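Two hands, one arm, and a cabinet door

The Istow hand has been on the arm since February, and I finally have enough runs to say something useful about it next to the Fedeo. Both are black, both have padded fingertips, and both ship with drivers I had to patch.

Setup

Same controller for both, same wrist plate, 40 runs each. The task is short: hook the recessed handle, swing the door open, reach in at shelf height. Girish Bhatt wrote the scoring script and I left his thresholds alone.

Fingers

The Fedeo closes faster but overshoots on narrow handles. The Istow is slower and holds position better once the pad has contact. Its thumb is the weak part — too much shell, and it reaches the door edge before the fingers do if the wrist is rolled even slightly. I lost three runs to that before I changed the approach angle.

Cameras

The wrist camera gives good finger detail and almost nothing behind them. The head camera sees both hands, the door and the shelf, so I use it for the approach and switch to the wrist for contact.

Wrist view, then head view with the middle door open:
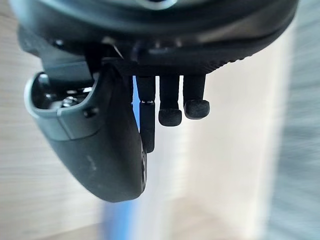
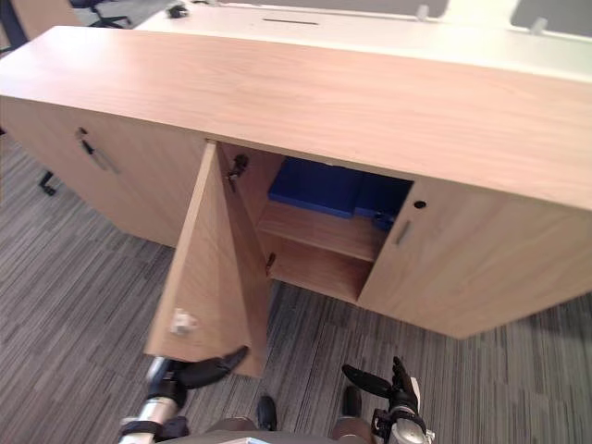

Controller notes

Log 623 has the cleanest Istow run. Dropping the gain on the thumb joint removed most of the chatter — I have not tried the same change on the Fedeo. Sorcha Kavanagh wants the Gumar tested next, on the same door.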